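**Renters policy for a shared workshop: Drarnico or Mutov?**

**plomatum_fan**
OK so I finally got quotes back and I'm kind of thrilled, this is way cheaper than I feared! Drarnico wants $489 a year, Mutov wants $513. Same liability limit, same contents limit. There are 8 of us sharing the space. Anybody have claims experience with either one? 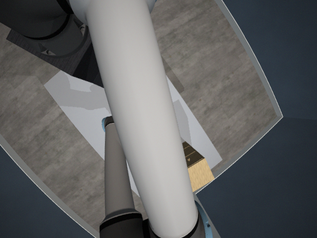 ### Re: Drarnico or Mutov?

**gluepot17**
Mutov, all day! I had a water claim with them in March and the adjuster called me back the same afternoon. For $24 more I wouldn't even think about it.

**hex_and_bolt**
Disagree. Callbacks are nice, but read the contents section first. My Mutov policy paid actual cash value, so my older stuff came back at pennies. Drarnico wrote me replacement cost with no fuss. Ask both of them which one you're getting, in writing.

**gluepot17**
Mine is replacement cost with Mutov, it's an add-on. Fair point that you have to ask for it though.

**plomatum_fan**
Ooh, good catch. Just checked and the Mutov quote has the add-on, Drarnico's doesn't say either way. Emailing them now. Cabinet is staying on the contents list no matter what, I love that thing!

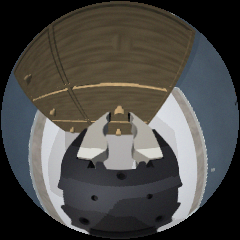
*Cabinet, wood grain up close*

**latchkey_lou**
Are all 8 of you named on the policy? My old group only listed one person and it was a mess. We went through Bhutto, a small broker, and they got everybody added for $17 each. Worth every cent!

**hex_and_bolt**
Yes, this. Though I'd skip the broker and just call the carrier.

**latchkey_lou**
I'd still use one. They found an exclusion we had all missed.

**plomatum_fan**
Only two of us are named right now, yikes. Calling in the morning, will post what they say!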